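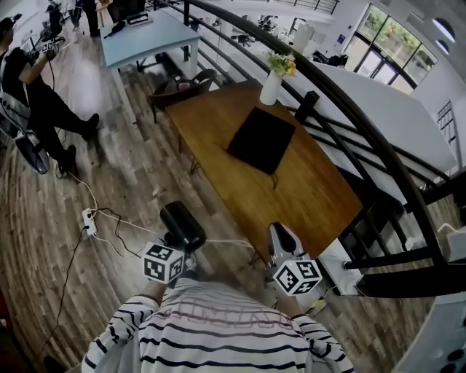
The wooden table, one black cushion, and the flowers in the tall white vase.

So the cushions. I said back in January that I was going to sort out the seating this year and it is now July, which tells you how my lists go. But I've finally started, and the first thing I learned is that a flat square cushion with ties is a much more annoying object than it looks in the store.

I bought mine from Issa, the little home shop two streets over from us, after a long search online where I somehow ended up reading 910 reviews of one chair pad (okay, I skimmed a lot of them). I went with black because of crumbs. My sister says black shows crumbs worse than anything and she's right, but it also doesn't show coffee, and I know which of those I spill more.

The ties are where it gets silly. They're thin and they're at the corners, and my old chairs don't have anything at the corners to tie them to! The backs are curved, so there's one smooth piece of wood going around and the knot just slides down it until the cushion is hanging off the side like a saddle. I tried double bows. I tried wrapping twice and going around the leg. What worked in the end was crossing the two back ties behind the chair and knotting them low, under the seat, where the leg meets the frame. It takes forever and you have to lie on the floor for it, but it has held through a whole week of my nephew.

Now the table, since a few of you asked after the last post. It's the one with the orange-brown top and the skinny dark metal legs, and yes, I still love it. I had a painted table before and I was so careful with it that I hated eating there. With this one I just wipe it down with a damp cloth, dry it with the grain, and every couple of months I rub in the Kalov oil. Put on way less than you think. The first time I poured it on like salad dressing and my sleeves stuck to the table for four days.

One thing about hairpin legs - check the screws. Mine had worked themselves a little loose and I kept blaming the floor. I'd been folding up bits of cardboard like we were in a bad cafe, and then Vilho Koivisto came by for lunch, flipped the whole table over without asking and tightened everything with a screwdriver off his keyring. No wobble since. Thank you Vilho, your lunch was still only soup.

The flowers are white and pale green with some yellow and orange mixed in, and I'm pretty pleased with how they go with the wood. I always used to buy pink ones, because I like pink, and they always looked wrong on that table and I could never work out why. Warm wood wants warm flowers, I guess? Or a lot of white. A tall vase helps too, although if you want to see the person across from you at dinner you'll be moving it to the windowsill every night, so maybe put it at the far end and leave it there.

(Vase tips, quickly: hot water and a spoon of baking soda for the cloudy ring, a bottle brush for the rest, and dry it upside down on a towel. Change the flower water more often than you want to.)

Next up is the light blue table by the railing. I go back and forth on that one. It's a sweet color and the pale legs are nice and it's exactly the right height for nothing. At the moment it's where stuff gets put down and stays. I'd like it to be a plant table but I said that last summer too, and then bought no plants.

I still have to decide whether to get more of the same cushions or go for something thicker. If anyone has ones that stay put on a curved-back chair without the lying on the floor part, tell me please. I've got a store credit and I'm dangerous.

Comments

Hiba Majali
Velcro straps! I cut the ties off mine and sewed on velcro and they don't budge. Ugly from behind but who's looking.

nullstead_nan
What oil did you say? My table is going gray at one end where the sun hits it.

Vilho Koivisto
It was good soup. Check the screws again in the fall.

pat in the valley
I've got a blue table like that and it's been the mail table for 11 years. Give in.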